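Loose leads, short lives

Most over-ear headphones are retired with working drivers. The fault is usually in the cable, within a few centimetres of the plug or the ear cup, where a tight bend has been repeated until the copper gives way.

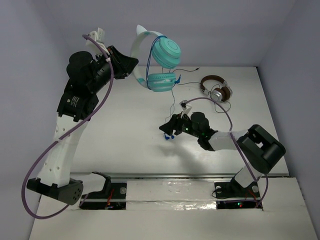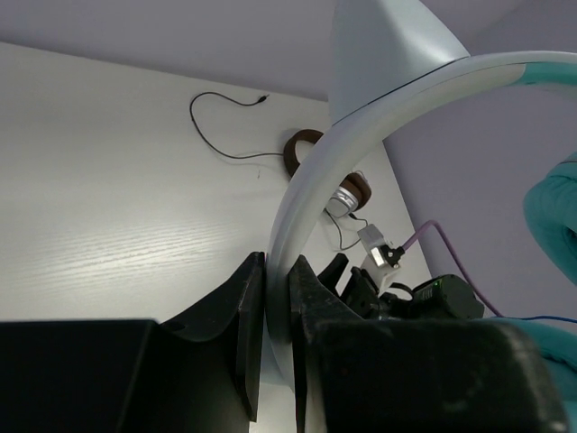
Evelien Willems keeps the repair log at the Gotcombe bench. Of the last 60 pairs booked in, 47 had a lead fault. Padding came a distant second – worn cushions, split headbands – and most of those pairs were still in use.

Her storage advice is plain. Unplug a detachable lead before putting the headphones away. Coil it in wide loops, by hand, and fasten it with a soft tie. Do not wrap it around the headband or ear cups, as this pulls on the entry point and marks the cushions. Novelty headbands with ears or other raised shapes need a deeper shelf; allow 300 mm.

Coiled leads should be left to rest at their natural length. Hung by the plug, they stretch and lose their spring.

Headphones of different colours and sizes can share a drawer, provided each lead is tied separately.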